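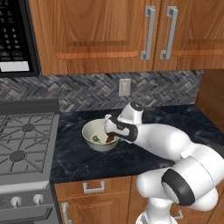

Platow High School | Yearbook & Senior Class Office

Cap and gown money. Again. Every September the packet goes home and every September I get the same calls, so let me just say what I think, in one place, and then I have proofs to get back to.

Seniors should not have to buy a gown. Borrow one. Wear it for two hours, hand it back in the gym lobby, done. We own 174 of them already, navy, zippered, bought the year the Purico contract lapsed, and most of them have been on a rack behind the stage ever since. Good gowns! Washed. A few need hems.

The packet makes it look like buying is the only way. It isn't. The loan line is on page four under the tassel colors, in type I need my glasses for. Parents sign the first page, send a check, and find out in May. I had a mother in here at 7:40 in the morning, two kids graduating, twins, both packages paid in full. She didn't know. I felt awful about it. 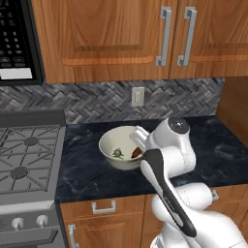

And the keepsake argument, I've heard it. My own gown is in a closet at my sister's, I think. Might be in the garage. What I kept was the tassel and one picture of me and my grandmother squinting in the parking lot. Sell the tassel. Sell the frame for the diploma if people want it. Those are fair, ten dollars, fine.

Xavier in the front office says the company rep will be unhappy. Probaly. The rep is a nice man and he brings bagels. Still, families here paid $1,697 last spring just in late fees and rush shipping, on gowns, when there was a rack forty steps away.

So what I'd like. Loan box at the top of page one, checked unless you uncheck it. Sizes taken in homeroom, not online at midnight. Ms. Hisano has offered her sewing students for the hems and I say yes before she changes her mind. Over 42 families asked me about borrowing last year and that's with it hidden on page four.

Anybody who wants to buy can still buy, no one is stopping them. Orders go to the same table outside the cafeteria as alway.

Rajeshwari Chettiar
Yearbook adviser, room next to the band closet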